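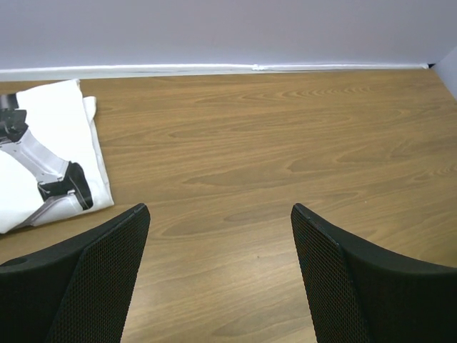 Your Damero folding station keeps track of the table mainly through the small camera at each wrist, so getting those two views right is the first job after the arms are powered and homed (Section 3), and it is well worth doing slowly. Open the Fikre app on your laptop, pick the arm you want from the list on the left, and click Wrist View. With the arm in its resting pose you want to see what the gripper sees: both black fingertips in the lower corners, a wide stretch of bare wood between them, and the white strip at the back of the table running across near the top. If you already keep a folded cloth in the back left corner, as we do, it may show up on one side with part of the other arm in front of it, and that's fine. If one fingertip is missing from the view altogether, go to "Straightening a wrist view" further down before you do anything else.

4.1 Before your first garment

We know you are itching to put a shirt in there. Please give yourself half an hour for this part, though, ideally at a time of day when the light in the room isn't changing much. A good many of the calls that come in to our help desk are from people who set up at four in the afternoon and then found that their evening runs behaved differently.

1. Wipe the tabletop with a barely damp cloth and let it dry. Don't polish it. Furniture polish leaves a shine that the cameras dislike and a slipperiness that the fabric likes far too much.

2. Pick up lint, threads and crumbs. The app will usually ignore a speck, but a loose button or a curl of thread can end up between the fingers, and then you'll be fishing it out with tweezers.

3. Set your room lights to the level you plan to work at. We suggest a neutral white, 4000 K if you are buying new bulbs, and no desk lamp pointed into the enclosure.

4. In Fikre, choose Table, then Learn Empty Table. Both arms will lift and swing back out of the way. Stay clear until the status bar turns green and the word Ready appears.

5. Save the result under a name you'll recognize later. "Table morning" and "Table evening" are perfectly good names, and you can store as many as you like.

Note: if you move the station to another room, or even turn it to face a different window, repeat steps 3 to 5.

4.2 Placing the laundry and the finished stack

The station is happiest when it has one place to take things from and one place to put them. You are free to choose both, within reason. Out of the box the app expects the unfolded laundry to the right of the table and the finished stack at the back left, and unless you have a strong reason to do otherwise we'd leave it that way for the first few weeks.

1. Stand your laundry container beside the table on the right, close to the arm. Any smooth-sided basket or tub with a rounded rim will do. Avoid anything with open slats, as sleeves work their way through and get caught.

2. Drop the clothes in loosely, one at a time. Half full is plenty. A basket packed to the brim looks efficient and really isn't – the gripper tends to come up with two or three things at once and has to start over.

3. Lay a folded white cloth in the back left corner. It gives the finished pieces something soft to sit on and helps the app find the corner.

4. Click Zones and drag the two colored outlines until one covers the basket and the other covers the white cloth. They don't need to be exact.

5. Click Preview. Each arm will travel slowly to the zone it is responsible for, pause, and return. Watch the cables while it does this, especially the purple one that follows each arm and curves around below its base. It should swing freely and never pull tight over the elbow.

CAUTION: Never reach into the basket while the status bar is green. Press Pause, wait for both arms to stop moving, and then put your hand in.

4.3 Your first fold

Start with a plain T-shirt in a solid color that stands out clearly from the wood. Save the white shirts for later, along with anything striped, silky or fitted. Our trainer Lempi Honkanen likes to start new owners on an old shirt they don't care about, partly for the sake of the shirt and partly because old cotton has gone soft and lies down nicely.

1. Place the shirt in the middle of the table yourself. It doesn't have to be flat. A rumpled shirt is a fairer test, and you'll want to see how the arms deal with it.

2. Choose Garment, then Shirt, then Two-Arm Spread. The speed slider should be at Slow.

3. Press Start and keep one hand near the Pause button. The left arm goes to the left end of the shirt and the right arm to the other. Both grippers should be low over the fabric before they close.

4. Press Pause when the grippers are at the cloth, and take a good look. One gripper should be over each end, with the fabric still resting on the table between them. A few folds and a turned-over flap at this stage are nothing to worry about.

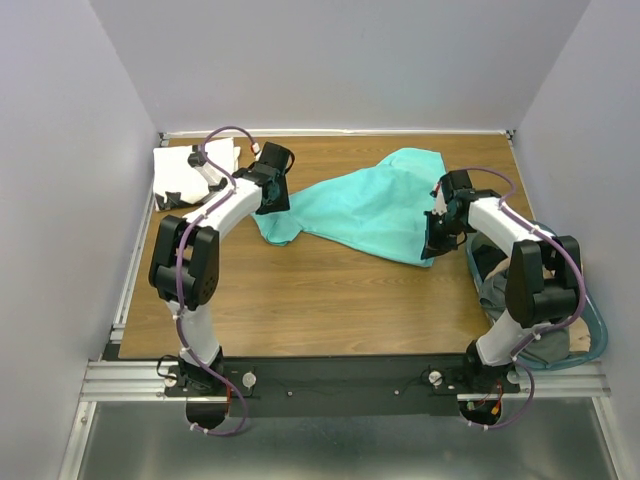
5. If you are content with both positions, press Continue. If either gripper is well off the fabric, press Retract instead, smooth the shirt out with your hands, and go back to step 3.

6. Let the arms work through the spread. It may take several passes, and the first few can look as though nothing much is being achieved. Please be patient with them! The station moves a shirt a little, looks again, and then decides on the next move, so there will be pauses.

7. When the app shows Fold Complete, press Keep if you like the result or Discard if you don't. Be picky. The station uses your answers the next time it meets a similar garment, and a generous Keep on a sloppy fold will come back to haunt you.

We recommend doing ten or twelve shirts this way before you raise the speed. After 200 kept folds the app will offer to switch on Steady Mode, in which it no longer stops to ask you each time. You can say no to this for as long as you want, and Wafula Swai on our support team tells everyone who will listen that he still has it switched off at home.

4.4 When the shirt ends up at an angle

Sooner or later you'll find a shirt lying slantwise over the table with one corner pointing toward you and a long edge doubled over on itself. It looks dreadful, and it is one of the easiest things to put right. The collar is what matters. If the app can find the collar it can usually work out where everything else belongs, however much the rest has crept around.

Press Pause and look at the map in the corner of the app. A small yellow ring marks the spot where it believes the collar to be. If the ring is in the right place, choose Re-spread and leave the shirt alone.

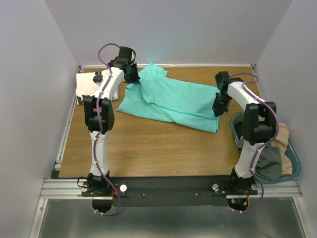 If the ring has settled on a sleeve or a hem, click it and drag it to where the collar really is, and then choose Re-spread. You'll sometimes have to do this twice for the same shirt, particularly with polo shirts and anything that has a hood. Should the app lose the collar three times in a row on a garment, take it out and fold it by hand; we have never managed to find one setting that suits every piece of clothing in a household, and Noreen Gilani, who wrote the spreading routine, would be the first to tell you so.

Note: dark garments on the table in low light are the most common cause of a wandering ring. Try your daytime table (4.1, step 5) before you change anything else.

4.5 Straightening a wrist view

You need this part only if a fingertip is missing from the view or the back of the table looks badly tilted.

1. Press Pause, then choose Service Pose. The arm folds down to a comfortable height.

2. Switch off the power at the wall and wait for the lights on the power supply to go out.

3. Loosen the camera screw by half a turn with the short hex key from the Prosine tool pouch. Half a turn is enough – any more and the camera can drop out of its seat.

4. Turn the camera gently until its mark lines up with the line on the bracket. Tighten the screw until it is snug.

5. Restore power, home the arms, and look at Wrist View again. Then repeat Learn Empty Table, even if the view seems the same as before.

CAUTION: Don't unclip the arm cable to make more room for your hand. If you can't reach the screw, use the long hex key instead.

Replacement camera screws are sold in pairs under part number 2965. For help with anything in this section, call the Fuvo help desk and ask for extension 537, which is answered on weekdays and on Saturday until noon. Have the app open when you call, with the Wrist View of the arm in question on the screen.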